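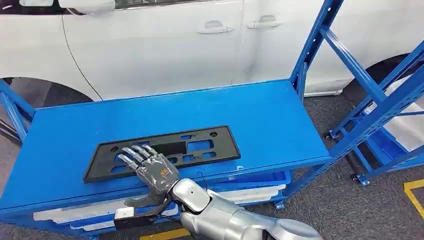
I keep getting asked what I think of the new bottle from Zuvcombe, the one with the leaf on the neck that says it's made from plants. I write about packaging on here maybe twice a year, so I suppose I had it coming.

My first reaction was to turn the thing over and look for the small print. "Up to 46% plant-derived carbon." I have been reading labels like this for a long time and "up to" is the part I read first. It means the batch in my hand could be at 46 or it could be at 2 and the label would be true either way.

I wrote to them and asked which. The answer came back in a week and talked about a journey. It did not have a number in it. I wrote again and got a link to the same page the QR code goes to.

That page does say a little about where the resin comes from. Zuvcombe buys it from Egilsson, and Egilsson ferments it from corn sugar, or from "corn and other feedstocks," depending on which paragraph you believe. There's a PDF, 239 pages long, and I read more of it than I should have. The greenhouse gas section compares the resin with the ordinary kind made from oil, and the plant version wins by a nice margin. Then you get to the appendix and find that the comparison stops at the factory gate. Trucking is out. What happens to the bottle afterward is out. Fertilizer for the corn is in, but at a rate that looks low to me, and the source given for it is a personal communication. With whom, it doesn't say.

Maybe the rate is fine. I'm not a farmer. I would just like to be able to check it.

The other thing people assume, and the leaf does nothing to discourage them, is that a plant bottle rots. This one won't. Chemically it's the same plastic you'd get from a barrel of oil, and it will sit in a ditch for as long as the other one does. The upside is that it can go in the regular recycling, and I'll give them that. The Solus cups that the coffee place on my street switched to last May are the opposite case. Those are supposed to break down, but only in a hot industrial composter, and the nearest one that takes them is 200 miles from my kitchen. I had one in my backyard heap all winter. It's still a cup. The print has faded some.

I don't think any of this is a scam, by the way. A few readers took my old post on the Sivancombe film that way and I got some strange mail. The chemistry is real, and the people doing it at the bench are mostly careful about what they claim. It's somewhere between the bench and the label that the careful words fall off.

So would I buy the bottle? I bought one, for $2 more than the plain one, and I've been refilling it from the tap. I'd do the same with the plain one. If Zuvcombe ever sends me the batch figures I'll put them up here, whatever they say. I've also asked Egilsson about the fertilizer number and haven't heard anything yet.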